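4.2 Refilling and the problem of the last inch

Participants in the Kultlow panel were asked to keep a diary of every household liquid they bought, decanted, diluted or gave up on. The diaries produced 3656 usable entries. They also produced a good deal of material we had not asked for, including one long complaint about the price of shampoo in Amthorpe and a recipe for lentils.

The survey wave in May had led us to expect careful refillers. Most households told us then that they refilled containers "often" or "always." The diaries tell a less flattering story. Refill pouches were bought with enthusiasm, stored under the sink, and joined there some weeks later by a second pouch of the same thing. Of the households that claimed to refill always, 37 recorded no refill of any kind during the diary period. We do not think they were lying. They owned the pouch, and owning the pouch seems to feel a lot like using it. 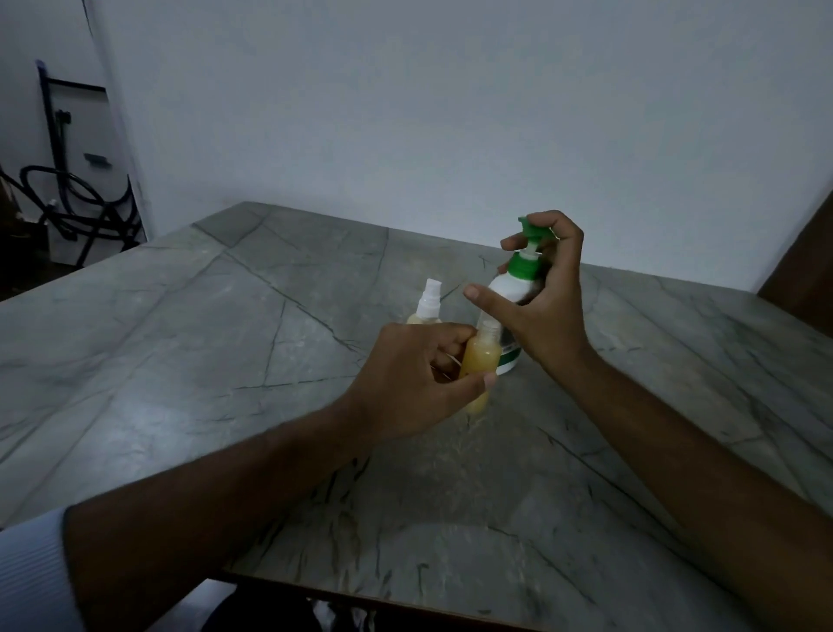

Figure 3. Plastic bottles on a tabletop, two of them held by hand.

Leftovers were a separate matter. Coutinho's early model of household waste treats a container as either in use or empty, and a container that is neither has no place in it. Our diaries are full of such containers. The usual entry runs "still some in there," repeated on Friday after Friday until the product vanishes from the record without a word. Adding water was the most common rescue, and the one most often denied at interview. Several couples turned out to be running opposite policies on the same bottle, one partner thinning the soap and the other replacing it.

We coded these cases as "suspended" and left them out of the totals in Table 2. Including them raises the apparent rate of refilling, though only if one accepts tap water as a product. The Rultudel scheme, which pays a small deposit on returned bottles, does accept it, and its published return rates should be read with that in mind. Section 4.3 takes up the question of lids.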